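Re-entry testing and the return of part-time staff after the respiratory outbreak
Posted in May to the Public Health and Recovery board, Hovosthorpe Community Help
By the Skakia Parish Liaison Desk

We write on behalf of the parish office at Skakia, which shares a reception, a meeting hall and two small workrooms with the branch library. The building was closed to the public during the second wave of the outbreak and has since opened in the mornings only. The district has now moved from the third stage of its reopening plan to the fourth, and we have been asked to resume full hours.

Our difficulty concerns the fourteen-day rule. The notice issued at the third stage stated that any member of staff who had shared a room with a confirmed case should remain at home for 14 days, whether or not symptoms appeared. The notice for the fourth stage refers to "the applicable period" and does not give a number. One of our part-time staff was in the hall with a person who later tested positive. She has had two negative results and wishes to return. Her line manager is content for her to do so. The library, as joint occupier, is not.

We should be grateful for guidance on three matters. Does the longer period still apply in Hovosthorpe at the fourth stage? Where two bodies share a building, whose decision prevails? And is the limit of 20 persons in the hall to be counted with or without staff? The notice on our door says one thing and the letter from the district says another.

We would add that the office received 182 enquiries by telephone in the first month of partial opening, most of them about bin collection and the blue permits, and that the loss of even one person at the desk is felt. A prompt reply would be appreciated.

Ghaffari Advisory Practice
Replied at 10.40 am

The three matters raised are best taken separately, although the first has a bearing on the second.

On the length of absence, the fourth-stage notice must be read together with the schedule attached to it. The schedule is a separate sheet and was not sent to every recipient; a number of parish offices have reported that they received the notice alone. It divides contacts into two groups. The first consists of household contacts, for whom the period remains 14 days. The second consists of workplace and social contacts, who may return earlier if they have had two negative tests taken on separate days and have no symptoms at the time of return. From what has been said, your colleague appears to fall into the second group. Her manager should nevertheless see the results in writing and keep a note of the dates. A verbal assurance is not sufficient for the district's purposes, and the note may be asked for if there is a further case in the building.

It should be understood that the schedule permits an early return but does not require an employer to accept one. An employer who prefers to keep to the full period may do so, provided that the member of staff is paid as if at work.

On shared buildings, the position depends on the occupation agreement. Most agreements of this kind name a responsible occupier for matters of health and safety, usually the body that holds the keys or pays for the cleaning. Where such a body is named, its rules apply to the shared parts of the building: the entrance, the hall, the corridors and the washrooms. They do not extend to a room used by one body alone. If the library is the responsible occupier, it may ask that your colleague keep out of the hall and reception for the full period. It may not prevent her from working in a parish room that has its own door to the outside. If she must cross the reception to reach her desk, the two bodies will need to come to terms.

We would suggest a short exchange of letters on the point. In our experience such disagreements arise because each body has received a different version of the guidance — the library service issues its own, and it was last revised during the third stage.

On the limit of 20 persons, staff are included when they are present in the hall throughout, and are left out when they only pass through it. The door notice should be replaced if it says otherwise.

Lirow Residents' Forum
Replied at 1.15 pm

We had the same trouble at Lirow with our hall. We rang the district and were told that the number was for visitors only and that staff did not count. This was in the third stage, so it may have changed. We have kept to it and there have been no complaints.

With regard to the 14 days, our view is that everybody should simply stay at home for the whole period. It is easier to explain and there is less argument. The tests are not always right in any case.

Skakia should also ask about the hand gel, as the district was giving it out free to halls and may still be doing so.

Hovosthorpe Building Users' Group
Replied at 4.30 pm

We agree with the greater part of the first reply and wish to correct one point in the second. The advice given to Lirow by telephone related to the third stage, when the limit for a hall was set by floor area and staff were left out of the calculation. The fourth stage replaced that method with a fixed number. A hall that continues to leave out its staff may therefore be over the limit without knowing it, and the hirer as well as the occupier can be held to account.

There are two further matters which Skakia may wish to consider before resuming full hours.

The first is the workrooms. Rooms that have stood closed for some weeks should be aired before use, with windows open at the start of each day and again at noon. Taps should be run before the first person arrives. Tables and other hard surfaces should be wiped down at each change of user, and the time entered on a sheet kept by the door.

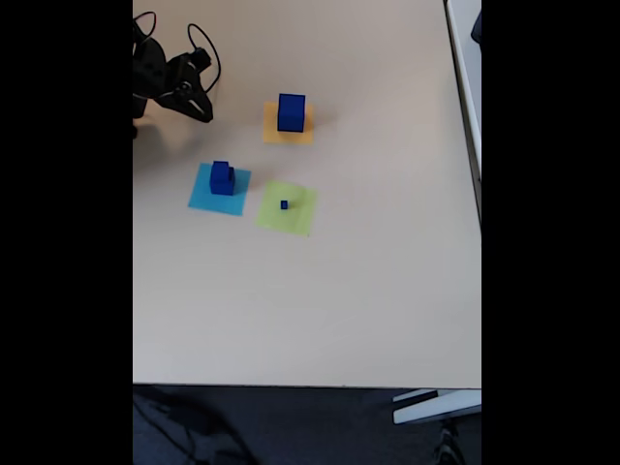
The sheet need not be elaborate. A line giving the hour and the initials of the person responsible is enough, and completed sheets should be kept until the district announces the end of the fourth stage. Carpets do not call for special treatment beyond ordinary vacuuming, which is better done at the end of the day when the building is empty.

The second matter is the desk itself. An office that dealt with 182 enquiries by telephone while open only in the mornings may find that callers have grown used to the arrangement. Several of our members have kept the telephone line open all day and the counter open for the morning only, and the district has raised no objection. This would allow your colleague to answer calls from home or from a separate room until the library is satisfied, and it would avoid any dispute over the reception area in the meantime.

If the two bodies still cannot agree, the district's recovery team will give a written ruling on request. The request must be signed by both occupiers and should enclose a copy of the agreement. We are aware of one such ruling — it concerned a nursery and a lunch club under one roof — and the team allowed the earlier return on condition that separate entrances were used.

Contact the board moderators | Copyright Hovosthorpe Community Help | Back to top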